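About Us | Kitchen Storage & Care

Ravari is a small company for kitchen utensil stands, hooks and the many things that hang on them. We began with one question from a cooking class: where do you put the whisk when both drawers are already full? The students kept it in a tall cup together with the spoons, and every time somebody took out one utensil, three others came with it. A stand with hooks was the simple answer, and it is still the product that most people know us for.

Today we sell stands, wall rails and single hooks, and we also give short courses in arranging a home kitchen. Our workroom is at 198 Prondden Road, on the ground floor. Visitors are welcome in the afternoon, but please write to us first.
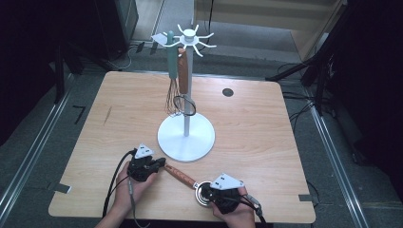 Words by Precious Yap, Product Care

The stand with eight curved arms is the form we like best for a normal family kitchen. It has a round flat base, so it takes little place on the table, and the utensils hang free from each other. We advise to begin with the things you use every day. In most homes this is a whisk, a small strainer and one or two spoons. Leave some arms empty in the first weeks. You will soon notice what you always search for, and this thing should get the next hook.

Strainers need a little more attention than other utensils. A long handle makes them hang low, and a wide bowl can push against its neighbor. We suggest to put the widest one on the side that looks to the wall, and the whisk on the other side, where the hand comes first. If you own two strainers, do not hang them on arms next to each other. Wooden handles should be wiped with a dry cloth before they go back on the hook.

Our stands are named after the people or places that gave us the idea. The Bach is the low one, made for shelves. The Anix is taller and came in August, after a long discussion about the length of the pole. Spare hooks for both are sold under order number 3821, and the soft ring for under the base has number 3840.

Who we are

Noel Bañez started the company and still answers most letters himself. Evelien De Haan draws the new models. Shiela Dagdag takes care of orders and returns, so if your parcel has a problem, she is the person who will write to you. Precious Galang gives the courses. She accepts 20 people for one course and would prefer fewer.

About our tables

We are often asked which table is good under a stand. We like pale wood with a calm grain, and we don't worry too much about small marks. A table in a kitchen is used every day and it may show this. For cleaning, use a soft cloth which is only a little damp, and wipe along the grain. Look at the surface from the side, against the window, and you will find the places you forgot.

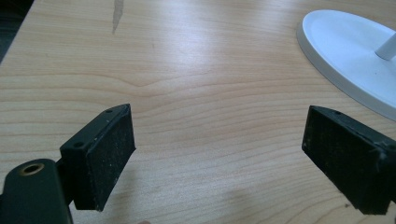
Pale wood grain in long, wavy bands.

If you have a question about a stand you already own, please send us the model name and tell us which utensils you hang on it. We answer in English, and Evelien can also answer in Dutch.

Related
How to Hang a Long-Handled Strainer
Bach or Anix: Which Height for Your Shelf?
Caring for Wooden Handles
Course Dates and Registration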